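Stotar writing desk, after one winter and one move

I bought the Stotar desk last December, when I started to work from home three days in the week. Before that I used the kitchen table, and my back was not happy with it. I looked at the Parsa first, but it needs a deeper room than mine, and the drawers in the shop model did not close straight. 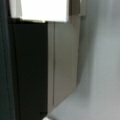
The box came with all parts numbered and with two bags of screws. One bag was for the legs and one for everything else. The instructions are only drawings, and on the fourth drawing the back rail is shown upside down. I lost one hour there. If your rail does not meet the holes, turn it over before you blame the screws.

The top is the best part of this desk. It does not move when I type, and a heavy book can lie on the front edge without trouble. I write by hand a lot, and the surface is smooth enough that one sheet of paper is fine with nothing under it.

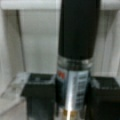 Golshifteh Mazandarani
Reviewer, home office furniture

The drawer I like less. It opens only two thirds of the way, so what you put in the back stays in the back. My neighbor Erasto Mfinanga has the older version, and his drawer comes out completely. I wrote to the company to ask why they changed it. The answer was polite, but it was an answer to a different question.

There is a hole for cables on the left side and you cannot choose the other side. My socket is on the right. I now have a long cable that goes behind the legs, fixed with tape.

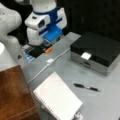
Small things on the table, one of them orange.

In spring we moved to another apartment, and this was the real test for me. I took off the legs, carried the top down the stairs with my cousin, and put everything together again the same evening. The screws still hold well. With my earlier desk, a Busteck, the holes became too wide after the first time and I had to fill them with glue.

Cleaning is easy with a soft damp cloth. Coffee left a ring once when I forgot the cup overnight, and it came off with a little dish soap. Strong cleaners I did not try and I would not.

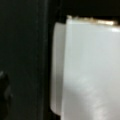
Dark surface beside a pale one.

I would buy it again for a small room, if the socket is on the left. For people who keep many papers, I think the Pestotach with the side cabinet is better, although it costs more and is very heavy to carry. Please measure your door first. The Stotar top went through mine only when I turned it on its long side.

Rating: 4 of 5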